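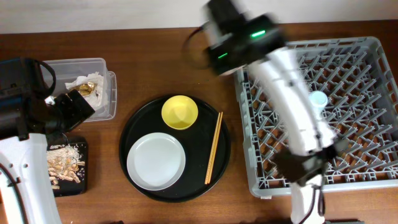

Buller table-clearing kit: common questions

What comes with it?
Two arms, two grippers, the cables and a manual of 69 pages, 3 of which are useful. We'll mark those for you.

Will it do my dishes?
It moves them to a rack. Washing is still your department.

Can it handle chopsticks?
Yes, on a good day. Thin things lying flat are the hardest job we give it – expect a few tries.

What about peanut shells?
Tip the tray yourself. We tried teaching it and bought a broom.

How long is setup?
33 minutes if you read the manual, an afternoon if you don't.

Can I rent before I buy?
Yes, through our Saltwood shop, two weeks minimum. Bring the cables back too, please.

Does it work with the Worari base?
The newer one, yes. The old one wobbles.

Last updated 2024-12-22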